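Futell opens second workspace in converted Skulum mill building

SKULUM, February 12, 2024. Futell, a supplier of fitted interiors for small technical firms, has completed the conversion of a ground-floor unit in the former Damgaard mill. The unit provides 80 square meters of shared office and bench space and is available to tenants on leases of two years or longer.

Work was carried out in two stages. The first covered the removal of plasterboard linings, repointing with lime mortar, and replacement of the electrical distribution board. The second, finished in January, covered lighting, data cabling and furniture. Power and network outlets run at bench height along the inner side of the unit, and each bench position has its own circuit breaker.

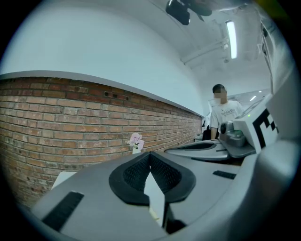 Masonry was the main item in the design brief. The lining boards had been fixed directly to the wall, and their removal exposed brick that had not been surveyed in the current ownership. A condition report rated the wall sound, with localized repair needed at the base only. Futell elected to leave the face uncoated. The red-brown and tan bricks, laid in running bond, are therefore visible from the work positions, and the small holes in the face have been left unfilled. New shelving and cable trays are freestanding or hung from the ceiling, so no further fixings into the brick are required. Tenants are asked to observe the same rule.

"The wall is in good structural order and does not need covering," said Frida Hafstein, project manager at Futell. "We specified furniture that stands clear of it by 5 centimeters. That keeps air moving behind the units and lets us inspect the joints."

Office chairs and benches were supplied under the Idia range, which Futell also uses at its first site. Benches are height-adjustable and can be moved by two people once the power feed is disconnected.

The unit can be divided into as many as 4 tenancies. Floor plans, the condition report and the lease schedule are available on request from the Futell office in Skulum. Viewings are by appointment.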